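Sikau lleva desde septiembre probando un sistema de planificación de tripulaciones en su base de Stakwood, y la jefa de operaciones de la aerolínea nos recibió a las seis y media de la mañana, con el turno de noche todavía recogiendo sus cosas y una cafetera que no daba abasto.

«Antes teníamos tres pantallas y una libreta, y la libreta era lo que más mirábamos», cuenta entre risas. El programa, desarrollado por Gautam, reúne en un solo sitio los descansos obligatorios, las licencias y los cambios de última hora de los 96 pilotos de la base.

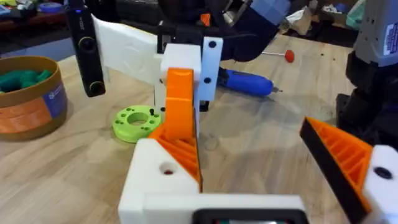 Lo que más le costó, explica, fue convencer a los veteranos (y se incluye a sí misma, que lleva media vida cuadrando turnos a mano). «Te propone una rotación y tu primer impulso es deshacerla. Luego la miras bien, le das dos vueltas, y bueno... la dejas casi igual». Un cambio por enfermedad, que antes se llevaba media mañana de llamadas, se resuelve ahora en unos 30 minutos.

De las 2.000 asignaciones del primer mes, 1.960 salieron sin que hubiera que tocarlas. Las demás las repasó el equipo una por una, casi todas por culpa de la niebla en Fesen, donde el aeropuerto cierra cuando le parece y no hay algoritmo que lo discuta.

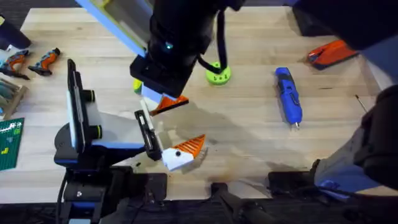

Una copiloto que se acerca a por café comenta que a ella lo que le importa es saber el viernes libre con tiempo, y que en eso sí ha notado mejora, aunque la aplicación del móvil le sigue pareciendo lentísima. La jefa asiente y toma nota. En la libreta, claro, que sigue encima de la mesa.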